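Folding jumpers and other dark knits on the bed

Most of the folding in our house gets done on a bed. The kitchen table is the right height but there is always something on it, and the ironing board is too narrow for anything with sleeves. A made bed gives you a wide, soft surface, and if you strip nothing and clear the pillows out of the way you can lay a whole jumper out flat.

This page covers thick dark knits, navy and black mostly, which are the ones that come out of the wash looking twice their size and go into the drawer looking like a cushion. T-shirts and shirts have their own pages.

Before you start

Sort by weight first and colour second. Put thick jumpers in one pile, thin cardigans and long-sleeved tops in another. Two navy jumpers in the same pile are hard to tell apart once they are folded, so if you share a drawer with someone, sort out whose is whose while the labels are still showing.

Check the cuffs and the hem are fully dry. They are double thickness on many jumpers and stay damp long after the body feels finished. A damp hem folded into the middle of a stack will make everything around it smell by the end of the week.

Fold dark things over a pale cover. You can see the edges properly, and any fluff that comes off shows up at once. The other way round is a nuisance - a white towel on a navy blanket picks up bits that you will not find until you are drying your face with it.

Flattening

Lay the jumper face down and take hold of the hem. Pull it gently towards you, then smooth from the middle outwards with a flat palm. Don't stretch it. Small wrinkles can be left alone, as a knit will drop by itself overnight, but a crease pressed in under a stack stays there.

The near edge is the part that gives trouble. A knit hem likes to curl, and if it curls under while you fold, you get a ridge along the bottom and the whole thing sits crooked. Hold the edge down before you do anything with the sleeves.

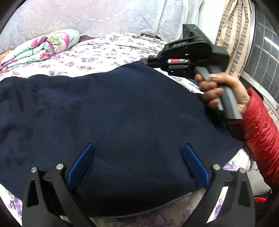

By the Haddad household pages editor

Once the edge is lying flat, work in this order:

1. Left sleeve straight across the back, so the cuff reaches the opposite side.
2. Turn the sleeve down at the shoulder so it runs along the body.
3. The same with the right sleeve. They can overlap a little at the cuffs.
4. Bring each side in towards the middle until you have one long strip.
5. Fold the hem up a third, then fold again to meet the collar.

For a very thick jumper, skip the last fold and do one fold in half. Three layers of chunky wool will spring open whatever you do, and it takes up no more room in the drawer as a half.

If there is a hood, lay it down over the back before you bring the sides in. A hood left sticking out at the top means the piece won't stand up with the others.

Moving the folded piece

Pick a folded knit up from underneath with a hand at each end. Pinching it in the middle lets the two ends hang, and the sleeves work loose. If you do have to lift it by one point, take hold of all the layers together. 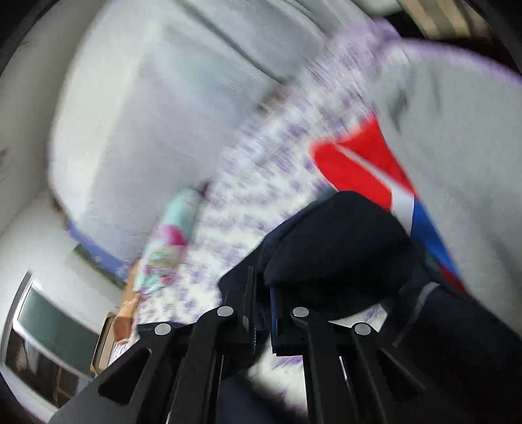 Dark fabric bunched up over the white and purple bedding.

When a piece comes undone, open it right out and begin again. Tucking a loose sleeve back in is quicker, but it leaves a lump and you will be doing it again when the stack goes over. This is the step people skip, me included when there are a lot to get through.

Drawers or shelves

Drawers are better for thick knits if they are deep enough. Stand the folded pieces on their edge, fold upwards, in a row from front to back. You can then see every one and take one out without disturbing the rest. Leave a gap the width of your hand. A drawer that is packed tight will crease everything in it, and you will stop putting things away.

On a shelf, keep the stack low. Mine are 30 cm high at most, heaviest at the bottom. Anything taller leans. I use Hostero shelf dividers, the plain ones that clip on from below, and they have held up well. Two bricks wrapped in pillowcases did the same job for years before that.

Don't hang heavy jumpers. The shoulders go to points and the body gets longer. If you have no drawer space at all, fold the jumper in half lengthways and drape it over the bar of the hanger with a piece of cardboard tube on the bar.

Putting away for summer

I do this in May. Wash everything first, even the ones that look clean, and give it all a full day to air. Moths go for food marks and skin, and they go for them in the dark at the bottom of a box.

Use a lidded box or a zipped bag. The Ulatine under-bed bags take a fair number of jumpers and are shallow enough to slide under most frames. Fold more loosely than you would for a drawer, put a sheet of plain tissue between dark and light pieces, and write on the outside what is in there. Cedar balls help a little. Sand them lightly when the smell goes.

Fluff and bobbles

A dark knit shows everything. Go over it with a clothes brush while it is laid flat for folding, always in one direction. Sticky rollers work but leave a faint tackiness that gathers more fluff. For bobbles, use a fabric comb with the jumper pulled just flat, and keep away from seams and edges, where the comb can catch a thread.

Afterwards, shake the bed cover out of the window before you put the pillows back.

Last updated: 10 Sep 2026

Comments

Fullport Reader
I fold mine face up and it makes no difference that I can see. Agree about damp cuffs though. Ruined a good cardigan that way.

woolly609
What about jumpers with a zip? Mine always bulge at the front.

Reply from the page
Close the zip, lay it face down and fold to one side of the zip so you never bend it lengthways. It will still be a bit fatter than the rest. Put it at the end of the row.

twodrawers
Tried standing them on edge and they fell over as soon as I took one out. Put a shoebox lid at the back and that sorted it.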